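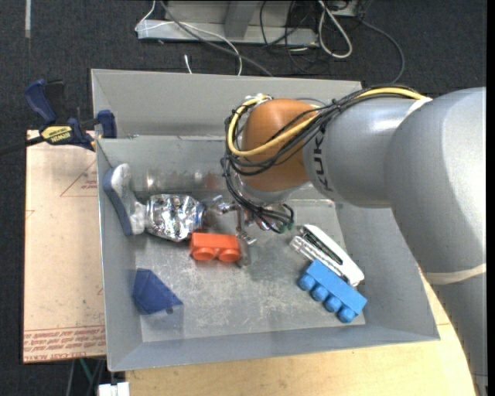

GROWERS AND GARDENS

Figs in pots, and how to keep them fruiting

Myfanwy Howells has grown figs under glass and out of doors at Bokness for most of her working life. The nursery sits on a slope facing the estuary, with two long glasshouses at the top and a standing ground for potted trees below them. She took it over from her uncle, who grew mostly tomatoes and chrysanthemums and thought figs were a waste of bench space.

"He had one in the corner of the bottom house," she says. "It was planted straight into the border and it was enormous. He cut it back every year and complained about it, and it gave him a handful of figs. I took cuttings from it and put them in pots, and they were cropping in their third summer. That was what got me interested."

The nursery now lists 9 varieties. Most people who come through the gate ask for Brown Turkey, and she is happy to sell it to them.

"It's a good fig. It ripens outdoors in most of the country if you give it a wall. People think they ought to have something more unusual, and then they ring me in September because the fruit is still green and hard. If you live somewhere cool and you have room for one tree, have that one."

For anyone with a greenhouse or a conservatory the choice is wider. She is fond of Rouge de Bordeaux, a small dark fig with red flesh that she thinks has the best flavour of any she grows, though it is slow to get going and drops its fruit if it dries out. White Marseilles is paler and sweeter, and easier.

Her own contribution is a seedling she calls Valtineck, which came up in the gravel beneath a bench. She kept it for the leaf, which is deeply cut, and only later found that it fruited well in a small pot. It has not been sold yet. "I want to see it through another couple of winters outside," she says. "I've been caught out before with a plant that was fine for years and then went in one cold night."

Asked what people get wrong, she goes straight to the pot.

"Too big, too soon. They buy a young tree in a two-litre pot and put it into something the size of a dustbin. It makes leaves and long soft shoots and no fruit. A fig wants its roots held in. Go up one size at a time, and when you get to a pot you can still move on your own, stop there."

After that she repots every second year in late winter, before the buds break. The tree comes out, a third of the root ball is cut away from the sides and base with an old bread knife, and it goes back into the same pot with fresh compost. She uses a loam-based mix with grit added. A peat-free multipurpose compost will do for a season or two, she says, but it slumps, and then water runs down the inside of the pot and out at the bottom without wetting anything.

Watering is the main job from June onwards. A fig in full leaf on a hot terrace may need it twice a day.

"The leaves tell you. If they hang in the middle of the afternoon, that can just be the heat. If they're still hanging in the evening, it's dry. Once the fruit is swelling you mustn't let it go right down and then flood it, or the skins split."

She feeds weekly with a tomato fertiliser from the time the first leaves are fully open until the fruit begins to soften, and then stops.

The question she is asked more than any other is which of the little figs to take off in autumn. Outdoors in this country a tree will carry several sizes at once when the leaves fall. The ones as big as a marble or larger will not survive, and she removes them. The ones the size of a pea, close to the tips of the shoots, are next summer's crop and should be left alone.

"People find it hard to pull off a fig that looks nearly ready. But it isn't going to ripen in November. It goes soft and rots, and sometimes the rot runs back into the stem."

The tips also need looking after in frost. The potted trees at Bokness go into an unheated shed as soon as they have dropped their leaves, and stay there, barely watered, until March. They need no light while they are bare. Trees against a wall are packed with straw or bracken held in place with netting, and fleece goes over the top in the worst weather. She also wraps the pots of anything left outside, as it is often the roots that die first.

Pests are few. Scale insect turns up in the glasshouses and is wiped off with a damp cloth and a little soft soap. Blackbirds take a share of the ripe fruit. Wasps take more, and she has no cure for them apart from picking early in the morning, when they are slow.

Pruning she keeps short. In early spring any dead or crossing wood comes out. In June the new shoots are pinched back to five leaves, which makes the tree form fruit at the new tips. She wears gloves and long sleeves for it - the sap raises blisters on bare skin in sunshine, and she has the scars on one wrist.

As for knowing when to pick, she goes by the neck of the fruit. "It should droop. If it's sticking out straight, leave it. When it hangs down and the skin has started to crack a bit, eat it there and then. They don't keep."

The nursery is closed over the winter and opens again in March. Young trees are sold from the standing ground only, and she does not post them.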